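About Watton Water Testing

Watton is a drinking water laboratory serving private well owners, small public water systems, farms and licensed food businesses. We test for bacteria, nitrate, metals, hardness and a limited list of organic compounds. We do not sell treatment equipment and we take no commission from companies that do.

The laboratory was set up by Carleen Kingi, who had spent her early career running the bench at a county health department. Private wells in the area were tested once, at the time of drilling, and in most cases never again. The first version of the business was a single incubator, a borrowed balance and a drop-off cooler behind a feed store. Carleen is still laboratory director and signs every report that carries a result above a health limit.

What we test

The standard household panel covers total coliform, E. coli, nitrate, nitrite, lead, arsenic, iron, manganese, pH, conductivity and hardness. Most customers with a drilled well need nothing beyond this. Dug wells and springs should add turbidity. Homes built before lead solder was banned should order the two-bottle lead test, in which the first bottle is drawn after the water has stood overnight and the second after the line has been flushed. The difference between the two shows whether the lead is coming from the faucet and nearby plumbing or from further back.

Volatile organics are offered as a separate panel. These samples go into glass vials filled to the brim, and a vial with an air bubble larger than a pea will be rejected at intake. Please read the instruction card before opening the kit. The small amount of powder or liquid already in some bottles is a preservative and must not be rinsed out.

How samples are handled

Bacteria samples must reach us within 30 hours of collection and are set up the same day if received by 2 p.m. Later arrivals are refrigerated and may go past the holding time, in which case we call before proceeding. Nitrate samples have a 48-hour limit unless acid has been added. Metals are far more forgiving once preserved and can be mailed.

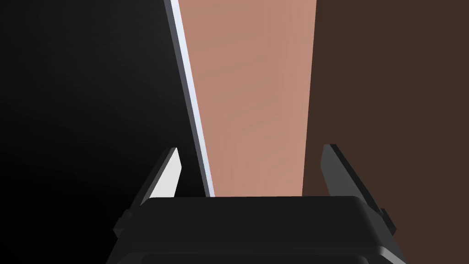
Each bottle receives a barcode at intake, and the same number follows it through preparation, analysis and reporting. Results are held in Skilell, our sample tracking system, which replaced the paper logbooks. The logbooks have been kept. Customers who tested with us in the early years can request a copy of their original page, although the handwriting is uneven and some of the units are in grains per gallon.

Every batch of metals is run with a blank, a duplicate, a spiked sample and a control of known concentration. If the control falls outside its limits, the batch is repeated. We report to the detection limit of the method and do not round down to zero. A result shown as "less than" means the substance was not found at a level the instrument can measure reliably — it does not mean that none is present.

Where we work

The main laboratory is on Erby Road, with the intake counter at the side entrance. A second collection point at the Sakai Building accepts sealed kits only and has no staff able to answer technical questions. Bacteria samples left there miss the courier if they arrive after 11 a.m.

Last year the laboratory reported on 1,954 private wells, and with small public systems included the total number of sampling sites was over 2,000. Volume is highest in spring, after snowmelt, and rises again in October when seasonal homes are being closed up. Allow 10 business days for a full household panel during those periods. Bacteria results are not affected and are normally released the day after setup.

Reports and questions

Reports are sent by email as a PDF, or by regular mail on request. Any positive E. coli result is also phoned to the number on the submission form, so please make sure that the number is legible. Staff can explain what a result means and which limit applies to it. Questions about sizing a softener or filter should go to a licensed installer, who will need the hardness, iron and pH figures from page one of the report.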